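Can it put the toys away yet?
3 min read

Every December we get the same press releases, and every year the home robot is almost ready. The latest to land here is from Volon, which says its two-armed system, Gumby, is "closing in on everyday tidying." I've read that sentence before. It was about dishes then.

So I asked Annapurna Varma, who handles demos for the company, which chore they meant. Sorting toy bricks into a tray, she said. I have a seven-year-old and I do that chore most evenings, badly, while holding a phone. Fine, let's look at the chore.
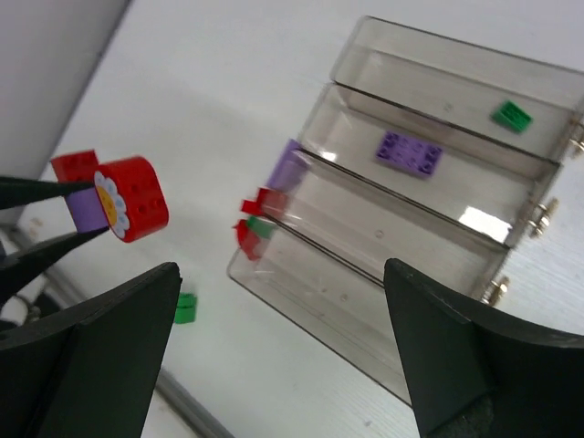
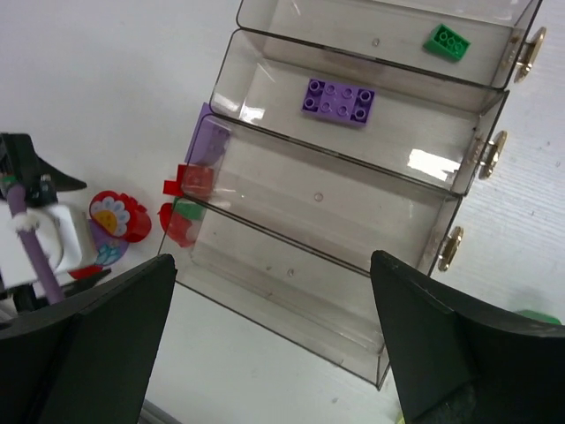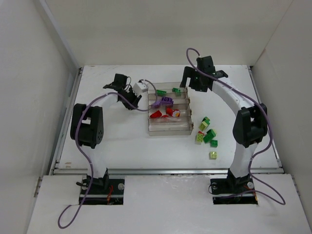

Toy bricks and the divided clear plastic tray, two views from a gripper and one of both arms.

The first thing I notice is how kind the setting is. White table, white walls, good light, a handful of chunky bricks and a tray with its lid nowhere in the way. My living room has a rug, and the bricks are under the couch with the cat hair. Varma told me the team has logged more than 500 sessions on this task, and I believe her. I'd like to know how many were on carpet. She didn't have that number.

Saranya Kaimal used to run packing lines at Savell and has bought her share of machines that looked great in the showroom. Her test is simple: leave it alone for a full shift and see who gets called. "Picking up a block is the easy part," she told me. "What does it do when two are stuck together?"

Volon hasn't given a price or a ship date. I've asked for an unattended run of 37 minutes, the length of my kid's bath and bedtime story, and will print whatever they send.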